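Comparing two hand-held grippers before a collection run

Published 2026-09-11 by the Goltside bench notes

Two hand-held grippers that share a camera mount will still record differently. This page covers the comparison we run before committing to one of them for a long collection. The two units in this round were the Farell parallel gripper and the Charvát linkage gripper. Both log to the same Vestodard controller, so the software side stays fixed and only the hardware changes.

What you need

A table with even, diffuse light
Calipers
A flat calibration board
Foam, a hardwood block and a steel cylinder, all narrower than the smaller opening
One controller with current firmware
The screwdriver that fits the pad screws

Step 1. Fix the camera settings

Turn off auto exposure and auto white balance. Set exposure with the gripper over the bare table, fingers open. Black pads against a light surface will push an automatic exposure up, and the wood grain washes out first. Lower the exposure until the grain is readable across the middle of the image, then check that the pad edges still separate from their own shadows. Write the value down and use it for both units.

Step 2. Check the open position

Open the fingers to the stop and hold the gripper over the table. Both pads should be in view, at close to the same height in the image, with clear table between them. If one sits higher, check the camera mount before you touch the fingers. A mount rotated by 2 degrees looks very much like a bent link. Save one still from each unit as the reference for the rest of the test. 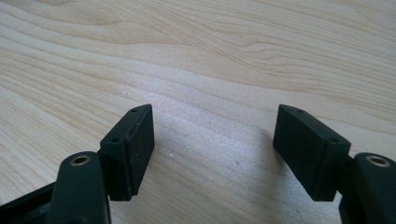
A reader, Goltside's comment form shows, disagreed with using the open stop as the reference: "I would take the closed position. The open stop on my unit moved after a few hundred cycles, and every width I logged was off by the same amount. Closed is pad on pad and can't drift unless the pads wear."

The point is fair for width. We now zero the width reading closed and keep the open still for camera alignment only.

Step 3. Measure play in the links

Check the pad screws first. A loose pad gives the same symptom as a worn bushing. With the screws tight, hold one finger still and push the other sideways at the pad tip. Measure the travel with calipers. Repeat for the other finger. Anything under 3 tenths of a millimeter passes.

Step 4. Run the grasp cycles

Grasp each test object, lift it, hold for 8 seconds and set it down. Alternate units after every object so that operator fatigue doesn't land on one of them. Our full run came to 628 grasps. Log slips, missed closures and any cycle where the controller lost track of finger width.

Step 5. Repeat the reference still

Return to the open position under the same light and overlay the new still on the first. Pads that have shifted in the image mean the mount or the links moved during the run. Repeat the play check to find out which.

Results from this round

The Farell held its width reading better and slipped more on the steel cylinder. The Charvát gripped steel well but needed its pad screws tightened partway through. We kept the Charvát and added thread locker. The February run used older pads on both units and should not be compared with these numbers.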